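The Clindon Bell

Posted 05/03/2018

Sieglinde Lindemann had climbed the hill at Clindon in sleet and in thunder, and once with a broken toe, and she still thought it was the best walk in the world! The path went up through the plum orchards, past the old quarry, and then all at once there was the chapel with its crooked little tower, and the whole valley lying open underneath like a map somebody had shaken out.

She was there to hear the bell. It had been silent for 14 years, ever since the beam gave way, and in that time a whole crop of children had grown up in the village without knowing what it sounded like. They knew about it, of course. Every grandmother in Clindon could do an imitation. Sieglinde's own was a sort of low "bohhhm" that made the dog leave the room.

Ottmar Meinecke had beaten her to the top. He was sitting on the wall with his hat on his knee, red in the face and very pleased with himself.

"You took the cart road," she said.

"I took a ride on the baker's van," said Ottmar. "It took the cart road."

She laughed so hard she had to sit down next to him. They had been arguing in this way since school, over the right time to pick plums and whether the river at Hosari was deeper than the one at home (it was, she had swum in both). He handed her half a roll and she ate it in three bites, looking up at the tower the whole time.

"Wegener tuned it too high," Ottmar said. "My father always told me that. A good bell, but too high."

"Your father was deaf in one ear!"

"He said it was too high in the other one."

The bell had been cast by old Wegener in a pit behind his barn, out of church candlesticks and kettles and, so the story went, his wife's best frying pan. It weighed 1,289 pounds, and getting it up the hill had taken nine oxen and most of a week. Sieglinde loved that story. She loved the part where the rope snapped at the quarry bend and the bell sat in the nettles all night with a boy to guard it, and the boy fell asleep inside. That boy was her grandfather. He used to say he had dreamed in a deeper voice ever after.

People were coming up the path now, whole families of them, carrying babies and folding chairs. There was a brass band from Vostari with one trombone missing. The wind smelled of wet grass and March mud, and it was glorious.

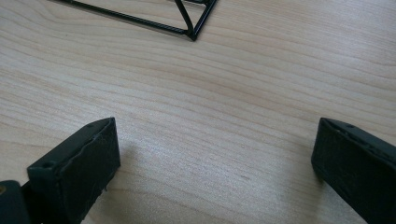 "Why did they ever stop ringing it at dusk?" Ottmar asked.

"The beam cracked, and the village had no money for a new one," said Sieglinde.

He nodded and put his hat on. Down by the door the smith's daughter had taken hold of the rope, a tall girl of maybe twelve, born well after the last time anyone had done it. She looked terrified. She looked back at the crowd, and somebody's uncle shouted, "Go on, then!"

She pulled, and up in the tower something groaned and shifted. She pulled again with her feet right off the ground.

It was lower than Sieglinde remembered, and so much bigger. It went through the wall and up through the soles of her boots, and the pigeons flew off the roof all together, and a baby started howling, and the band forgot to come in. She grabbed Ottmar's sleeve. He was crying, the old goat, with crumbs still on his chin.

"Well?" she yelled in his ear. "Too high?"

"A bit," he yelled back.

The girl was already reaching for the rope again.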